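Tea Towel

A tea towel (dishcloth or dish towel to some of my American friends, though I'd argue a dishcloth is another thing altogether) is a flat piece of cloth used for drying plates, cups and cutlery after washing up. I've been keeping this page going for years now, and it has grown a good deal longer than I meant it to, so skip about as you like!

Name

The "tea" part goes back to the tea table. In well-off British houses the good china was thought too precious for rough kitchen cloths, so a finer linen one was kept for it, and the same cloth might be wrapped round the pot or laid under the cakes. My gran called hers a glass cloth, and in Stavotstead, where I grew up, you'll still hear "drying-up cloth" from anyone over a certain age. I like that one best, as it tells you what the job is.

Cloth and weave

Linen is the old favourite. It's made from flax, it soaks up water quickly and it leaves very little fluff on glasses. The trouble is that a new one feels like cardboard and pushes the water around until it's been through the wash a few times. Cotton is cheaper and softer from the start, and a mix of the two (usually sold as "union") sits somewhere in between. Then there's the weave – plain for printing on, waffle for thirst, and a twill or herringbone if you want something that will last.

The heaviest I own is a herringbone from Kalutham, 300 grams to the square metre, and it's lovely but takes all day to dry on the rail. My everyday ones are much thinner. Evelien Peeters, who weaves in Corkeck and has put up with a lot of letters from me, thinks thick cloths are a mistake in a damp kitchen, and by November I usually agree with her.

Other uses

Drying up is only part of it, of course. A towel can cover rising dough, line a bread basket, wrap washed lettuce or go under a chopping board to stop it sliding. Plain white ones get pressed into service as table covers too, and I'm as guilty as anyone.
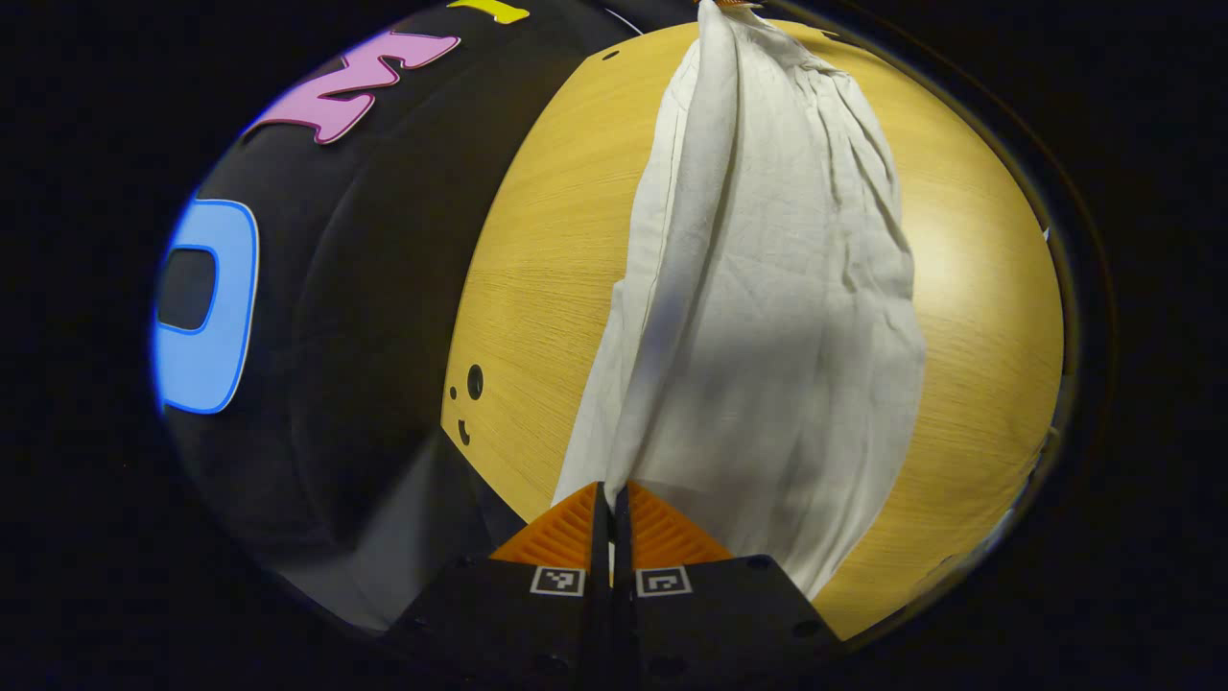 A white cloth across a round wooden table.

For dough, go for something smooth and rub a bit of flour into it first. Waffle weave is hopeless for this and you'll be picking bits out of the little squares for ages (ask me how I know).

Souvenir towels

Printed towels are a whole world of their own. Seaside maps, cathedral fronts, recipes for scones, calendars for years long gone – I love them all. The Chauke print shop did a village series that ran to 176 designs, and I've managed to find 30. Tuulikki Hämäläinen very kindly sent me 2 that I'd given up on, including the lighthouse with its name spelt wrong. Plenty of people pin them up and never dry a cup with them, but I use mine, faded corners and all.

Washing

White cotton can take a hot wash, and it should get one fairly often, as a damp cloth left in a heap is a fine home for germs. Printed ones do better a bit cooler. Leave out the fabric softener! It coats the threads and stops them soaking up water. Linen is easiest to iron while it's still slightly damp, if you iron at all, and I mostly fold mine warm off the airer.

See also: Glass cloth; Oven glove; Table linen; Washing-up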